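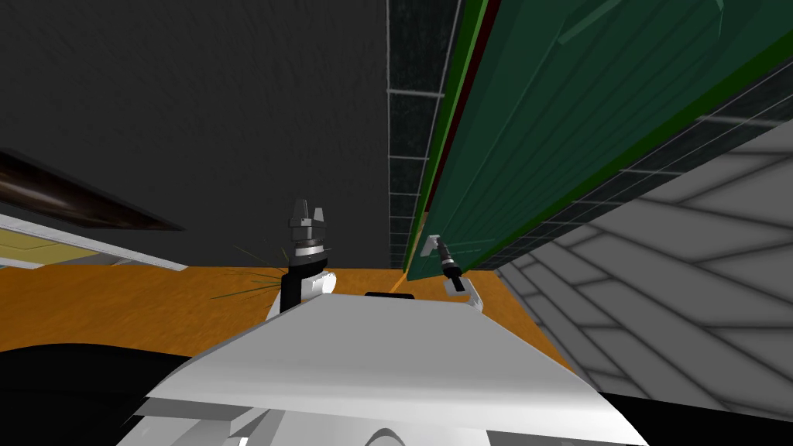

Dedelbridge simulator, view over the robot's white upper body, both grippers up.

I've had the Dedelbridge two-arm simulation kit on trial since April. Posting notes here for anyone thinking of buying it.

Install took one evening. The license server was the slow part. Retno Setiawan in support sent a new key the next morning and it went through.

You get 36 room layouts and one robot model. The room in the render has a big green board, an orange surface and patterned gray planks. Surfaces and colors are set in a plain text file – easy to edit, badly documented.

The grippers are parallel two-finger ones. You can swap in your own, but the import tool rejected my first mesh without saying why. Wrong units. It wanted millimeters.

I left a batch of 1000 short runs going over a weekend. 14 crashed, all in the same room layout. Reported it, no fix yet.

Compared with Nodska, which I used last year: Dedelbridge loads faster and the arm joints behave better near their limits. Nodska has the better camera controls. Moving the view in Dedelbridge is still a chore.

Price is $92 a month per seat. Fine for me, a lot for a class.

I'm keeping it through the summer. Đạt Thái asked about running it without a display – yes, that works, use the headless flag and turn off the preview window first.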